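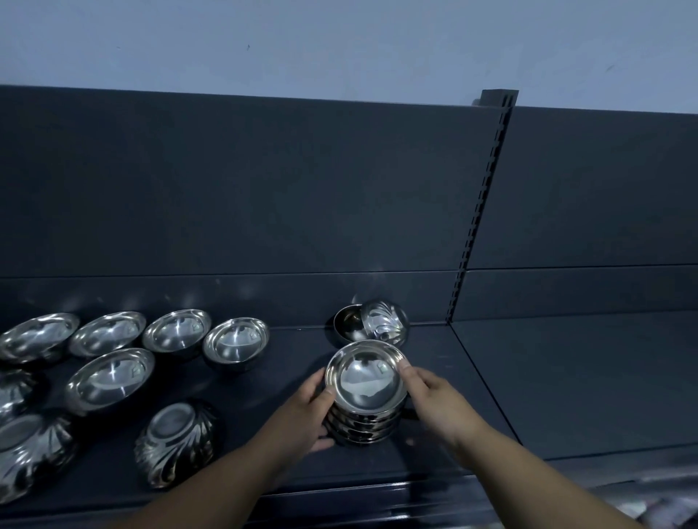

주방용품 진열 구역 작업 점검표
매장: Lelness 2층, 스테인리스 그릇 선반
점검일: 11월 24일
대상: Gondgate 자동 발주 및 진열 지시 시스템 도입 이후의 수작업 구간

1. 선반 상태

1-1. 기둥 슬롯과 선반 받침 체결
판정: 적합
의견: 흔들림 없음. 선반 높이를 바꾼 날은 마감 전에 다시 확인할 것.

1-2. 선반면 청결
판정: 보완
의견: 손자국과 얼룩이 남아 있음. 예전에는 진열 담당이 보충하면서 같이 닦았는데, 지금은 지시 화면에 청소 항목이 없어 빠지는 날이 많음. 항목 추가를 요청함.

1-3. 뒤판과 벽 사이 이물
판정: 적합

2. 그릇 취급

2-1. 겹친 그릇은 두 손으로 든다
판정: 적합

2-2. 테두리 날 선 부분, 찌그러짐 확인
판정: 적합
의견: 불량품은 Urkitz 반품 상자에 넣고 단말기에 사유를 입력함. 사유 코드 16번(기타)만 쓰는 경우가 많음. 코드 이름이 현장에서 쓰는 말과 달라 찾기 어렵다는 의견이 있었음.

2-3. 크기가 다른 그릇을 섞어 쌓지 않는다
판정: 보완
의견: 시스템은 품목별 수량만 보고 쌓는 순서는 알려 주지 않음. 신입에게는 선임이 직접 보여 줄 것.

3. 자동화 설비 및 단말기

3-1. Mösli 운반차 정지 버튼 작동
판정: 적합
의견: 창고 쪽과 매장 쪽 모두 눌러 봄.

3-2. 운반차 통로 확보
판정: 부적합
의견: 빈 상자가 통로에 쌓여 운반차가 멈춤. 운반차가 상자를 한꺼번에 가져오기 때문에 풀고 치우는 일이 한 시간대에 몰림. 당일 조치 완료, 재점검 필요.

3-3. 재고 수량 대조
판정: 보완
의견: 시스템 159개, 실사 141개. 차이가 난 품목은 담당자가 손으로 정정함. 수기 장부는 없앴지만 대조 시간은 근무표에 따로 잡혀 있지 않음.

4. 작업자

4-1. 허리 높이 아래 작업 시 발판 의자 사용
판정: 적합

4-2. 작업 지시 간격
판정: 부적합
의견: 보충 지시가 연달아 떠서 쉬는 시간이 밀림. 창고 왕복이 줄어 걷는 양은 적어졌으나 선반 앞에 서서 손을 쓰는 시간이 길어졌고, 손목이 뻐근하다는 말이 나옴. 지시 간격 조정을 본사에 요청함.

4-3. 단말기 사용 교육
판정: 보완
의견: 야간조 교육 미실시. 1월 전까지 완료할 것.

재점검 항목: 1-2, 2-3, 3-2, 3-3, 4-2, 4-3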